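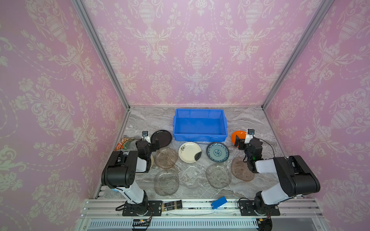

The Plate Pile, Sorted (Mostly)
July 2022

I've been promising a post about my mismatched plates for ages, and a few of you at the Brarndale swap table asked me what I do with them all. So let's talk plates! I buy plates one at a time, never in sets, and my limit is 5 dollars each unless I fall really hard for something. The pink damask wallpaper isn't staying forever, but I love it behind the dishes, and the gray marble pattern keeps things from getting too sweet.

The glass ones are what I get the most mail about. I like them in amber, pinky amber, smoky gray and clear, all with that wobbly texture and those not-quite-square shapes. They came from Amaral, the secondhand place out past the feed store, over a couple of visits. I use them for fruit and for cake, and they look completely different depending on what's under them. The clear ones disappear on a busy surface, so if you own any, please put your hand down carefully – I've chipped one already.

The dark brown one with the raised rim is the workhorse. Toast, eggs, leftover pie, whatever. It doesn't show a scratch and I'd buy 40 more if I had the shelf.

For putting things away I gave up on the fancy padded dish cases (I priced the Dritach ones and closed the tab pretty fast). A plain blue plastic bin does the job. Big plates go in first, then the glass, with a dish towel in between if the bin is going in the car. The small stuff ends up everywhere while I sort, and I've learned to let it.

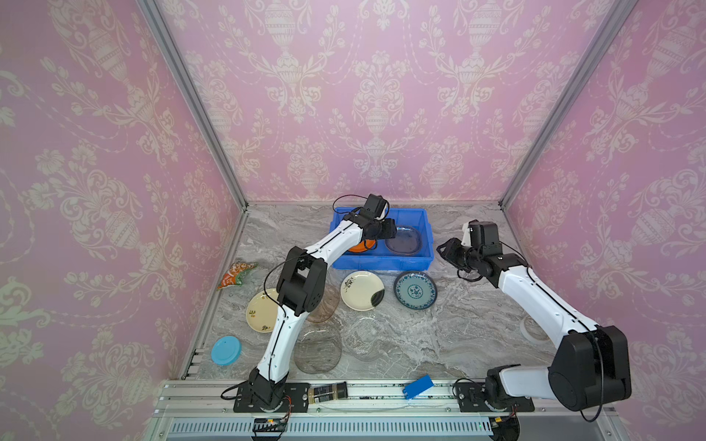 The blue and white one

My favorite, and the one that broke my price rule. It has a border of blue flowers all the way around with tiny touches of red, and then the middle goes quiet and milky, almost mint, until you get to the little bouquet in the center. I found it at the Zovara flea market under a stack of saucers and carried it around in both hands for the rest of the morning. I'd happily eat off it 365 days a year, but it mostly comes out for company.
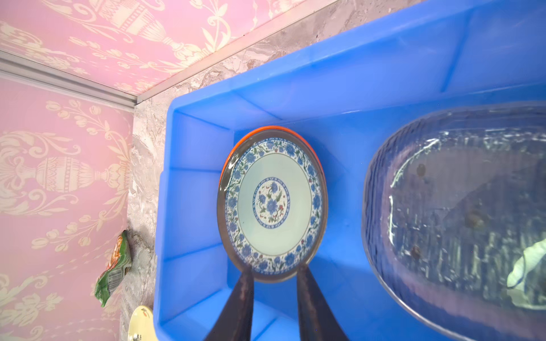

Blue flowers in the blue bin, with a bit of orange rim peeking out from underneath.

The orange is the loudest thing I own and I'm so glad I didn't talk myself out of it. Try a plain green salad on a bright orange plate sometime!

Next up is bowls, probably in August, once I've cleared the second shelf. If you have a spare cream plate with black brush-style plants on it, write to me – I'd love a second one and I have plenty to trade.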